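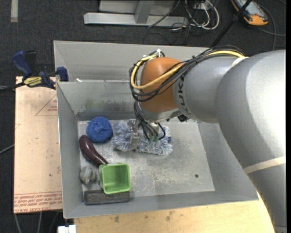

Silvan Koller
27th January
OK so I have spent a good part of this month on mixed bins and I have a lot to say about them. The kind where a fluffy blue-and-white mop head (or duster, I go back and forth) ends up next to a toy eggplant. A thread, because I love this stuff.

Silvan Koller
First, the fluffy thing. Microfiber is such a great material to have around and such a pain to store! It spreads out over everything. You put it down in one half of a bin and the tufts are lying all over the floor of it.

Silvan Koller
Things I have lost under a shag microfiber head since we moved to Varkasstead: a pencil sharpener, two bottle caps, the good tape measure. All found again. The tape measure took until the next wash day.

Silvan Koller
Washing them, since people always ask. Warm water, a bit of plain detergent, NO fabric softener. Softener coats the fibers and then they just push dust from one side of the floor to the other. Shake it hard outdoors first. Then shake it again, you'll be amazed what's still in there.

Silvan Koller
And no towels in the same load, please. Cotton lint gets into the tufts and you will be picking at it with your fingernails for an entire movie. I speak as a man who has seen that movie.

Silvan Koller
I set the machine to 60 minutes, low spin, and hang the head upside down from a clip so the tufts fall open. They come out so fluffy!! Like a small friendly dog.

Silvan Koller
Next: mesh scrubbers. The bright blue one is my favorite kind of object. Round, cheap, folded in on itself in the middle, and a color you can find from across the room. I will always pick the loud color for anything that tends to roll behind a pipe.

Silvan Koller
If your mesh scrubber smells, check the fold. Food hides in the fold. Pull it open under the tap and run your thumb around the inside. Mine go on a hook by the sink now, which has made a bigger difference than any cleaner I've bought.

Silvan Koller
I do keep kitchen scrubbers and bathroom scrubbers apart, by color. My sister uses the same color for both and goes by "feel." We are still talking to each other but I bring my own sponge when I visit.

Silvan Koller
Now the eggplant. Glossy, dark purple, a toy, and I adore it. I have a theory that every mixed bin contains one piece of play food. At my parents' place it was a fried egg. At Gundiden (the secondhand place by the bus depot, go, it's wonderful) they have a whole shelf of it.

Silvan Koller
Their play food shelf when I went last: 21 pieces in a fruit bowl, mostly citrus, and a single very large mushroom. I stood there far too long. The woman at the counter asked if I had kids. I said no, I just think it's a good mushroom.

Silvan Koller
Cleaning smooth play food is easy, by the way. Damp cloth, drop of dish soap, wipe, dry it with another cloth. Don't soak the hollow ones, water gets in through the seam and then you have a maraca.

Silvan Koller
Someone in my replies is asking about the green container. Light green, squarish, rounded corners, open top. I'm a huge fan of that shape! Rounded corners wipe clean in one go, and the squarish outline means you can park it next to another one with hardly any gap.

Silvan Koller
My whole method for mixed bins comes down to an open container like that. Small things go in it, big soft things stay out of it. I'm not a lid person. I've had lids. I had a drawer of lids from Braten and at the end none of them fit anything I owned.

Silvan Koller
The little mottled ball, gray and bluish and tan, I can't name. It could be so many things. That's the joy of a mixed bin, there is always one item that makes the whole room stop and guess.

Silvan Koller
My order for sorting, if you want to try it tonight:
Soft stuff out first.
Then whatever rolls.
Then hard things with a long side, like your eggplant.
Containers last, so you can see what needs one.

Silvan Koller
Doing the soft stuff first is the part I'd fight for. I used to start with the small things and kept dragging the mop over the ones I'd missed. Took me until last April to switch and I felt so silly. It's so much quicker!

Silvan Koller
Metal bins: yes, they're noisy, and yes, I still prefer them. A gray one makes every color pop, and crumbs and grit wipe straight out. If the noise bothers you, put a tea towel on the bottom. I did that for a week and missed the clang.

Silvan Koller
My neighbor Lim swears by fabric baskets. Lovely baskets. Grit in every seam. We've agreed to leave it there.

Silvan Koller
Wow, 121 of you saved the washing post. Hello, microfiber people! To answer the most common one: yes, you can air dry it on a radiator if the heat is low. On high heat the tips go stiff and scratchy and they never really recover.

Silvan Koller
Also yes, dusters wash the same way as mop heads, just take the handle off if it comes off. Send me your mixed bins. I especially want to see the play food. Somebody out there has a plastic leek and I need to know about it.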